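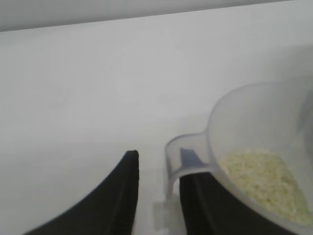

Measuring dry goods by volume vs. by weight
Baking Basics > Equipment and Method
11 replies

gristline
Posted October 2, 2024
I keep a log of every loaf and have been trying to work out why my semolina dough varies. Same recipe, same pan, same oven. The only step without a number attached is the scoop. I use a plastic measuring cup, the cloudy see-through kind with a looped handle, and level it by eye.

Last month I weighed what came out of it. The recipe wants four cups, and my total on one attempt was 648 grams. On another attempt it was far enough over that I threw out the reading and started again. Is the cup a usable tool for this or should I drop it?

ovenrack_b
Drop it. A scale costs less than the flour you will waste.

tare_zero
Some questions before you drop anything.
Are you dipping the cup into the bag or spooning into it?
Are you leveling with a straight edge?
Is the cup a dry measure, filled to the rim, or a liquid measure with a line below the rim?
The third one catches a lot of people. If the line is below the rim and you fill to the rim, you are over every time, and by a consistent amount. That would not explain scatter but it would explain dense loaves.

gristline
Dipping. No straight edge. It is a dry measure, full to the rim. It came with a set from Yammine, bought years ago.

tare_zero
Then the scatter is from dipping. Pushing the cup into a full bag compacts what goes in. Pushing it into a nearly empty bag mostly does not. Spoon and level, and weigh ten in a row.

pantry_shelf_4
I disagree with the flat "drop it" above. Semolina is granular and settles much more evenly than soft wheat flour. Cornmeal and sugar behave the same way. For granular stuff a leveled cup is repeatable enough for anything short of a laminated dough. Flour is where cups go wrong.

ovenrack_b
Repeatable enough for what tolerance? You didn't give one.

pantry_shelf_4
Two percent. I did this in September with coarse cornmeal and a half-cup measure, leveled with the back of a knife on a hard counter. All readings within two percent of the mean. With flour, same cup, I could not get under seven.

rimline
Counter matters too. Set the cup down on something flat and rigid before leveling. If you hold it by the handle over the bag, the cup tilts and you scrape a slope. Thin plastic handles flex when the cup is full.

I switched to a steel set from Skordale for this reason. Handles don't bend. Downside is you can't see the fill level through the side, and I did like that about plastic.

mill_and_sieve
The see-through side is of no use for a dry measure. You level at the rim. What you see through the wall is irrelevant.

rimline
It shows voids. Brown sugar in particular will bridge over a gap at the bottom and look full from above.

mill_and_sieve
Fair for brown sugar. Not a factor for semolina.

gristline
Results. Ten cups, spooned, set on the counter, leveled with a bench scraper, weighed on a Zeron kitchen scale that reads to one gram. Lowest and highest were three grams apart. Then ten cups dipped straight from a full bag. Spread was nineteen grams, and every one was heavier than the heaviest spooned cup.

So the cup is fine and my method was bad. Two cups spooned comes to 298 grams on my scale, for anyone using the same grind (Trutmont, fine). Coarser will be different.

tare_zero
Good data. Check the scale against something known before you write that down as final. Small kitchen scales drift at the low end. If you have a water bottle marked in milliliters, fill to 800 and see what it reads after taring the empty bottle.

gristline
Did that. It read four under. The mark on the bottle is about as thick as the error, so I can't separate the two. Leaving it.

ovenrack_b
You own a scale, you have now used it twenty times in one afternoon, and you are still going to scoop?

gristline
For semolina, yes. I measure it next to the stand mixer and the scale lives on the other side of the kitchen. For bread flour I weigh. The recipe takes 377 grams of that and I am not going to get there with a cup.

pantry_shelf_4
One more thing on plastic cups. Static. In dry weather fine semolina clings to the inside wall and some of it stays behind when you tip the cup out. Weigh the empty cup before and after. Mine held back a gram and a half in winter, close to nothing in summer. Wiping with a damp cloth and drying it fully gets rid of most of it.

gristline
Will add a column for that.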